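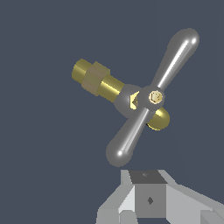 Unit 6 — Rules for sim manipulation trials (valve task)

Handout goes with the January lab block. Read before you book time on the Hallix machines. Questions to Deisy Alvarado or me (Valdir Coutinho), office hours 3 pm.

6.1 Why rules at all

Last year everyone had their own idea of a "success". Four groups, four numbers, none of them comparable. So — one written procedure, same for all. It's a house standard, course only. Not a replacement for the safety standards in Unit 2, those still apply the minute you touch hardware.

6.2 Before a run

- Write the success condition FIRST. Handle angle, tolerance, time limit. Dated, in the log.
- Check units. Meters and radians. Somebody always has degrees in one file.
- Object pose: record position and orientation both. A tilted valve is a different test from an upright one, don't pool them.
- Gravity on or off — say which. Fixed base or free body — say which.
- Collision shapes: look at them, separate from the visual mesh. A nice shiny handle tells you nothing about what the solver thinks is there.
- Seed goes in the log. No seed, no run.

6.3 Camera views

A wrist view is fine for debugging, not enough for scoring. Close up, parts hide behind other parts and you can't judge depth from one view. Keep the camera fixed relative to the gripper for the whole batch. If you move it, new batch.

Plain background ok for development. For the final batch state the background in the report, one line. Same for the lights. A policy tuned on one lighting setup may fall apart on another and the reader needs to know what it saw. 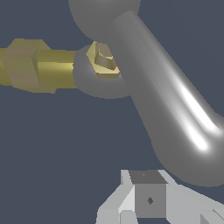

6.4 During

Don't stop a run because it looks bad. Let it hit the time limit. Stopping early and calling it "invalid" is the most common way to cheat by acident. Invalid means the simulator crashed or the pose log is missing, nothing else.

Interpenetration over tolerance = fail, even if the handle turned. Report it seperately from a plain miss.

Batch size: 1,000 runs, of which 700 for tuning and the rest held back. Held back means you do not look. Tonantzin Quezada's group looked, then had to regenerate the lot — ask her, she's happy to talk about it.

6.5 After

- Report all runs, incl. the ugly ones
- Rate plus interval, never a bare percentage
- Software version and commit
- Failure types in a table: miss, slip, collision, timeout
- Someone outside your group reruns 20 of your seeds from the log alone. If they can't, log is incomplete, fix it

Fredy Usuga's Matano logs are on the course drive, 247 runs, good model for layout. Ignore the old field names.

6.6 For next time

Bring a draft success condition, one page max. Dewanti Osman will go through sim-to-real transfer rules, different ballgame.

Last updated: January
Contact: Valdir Coutinho, course office | Back to top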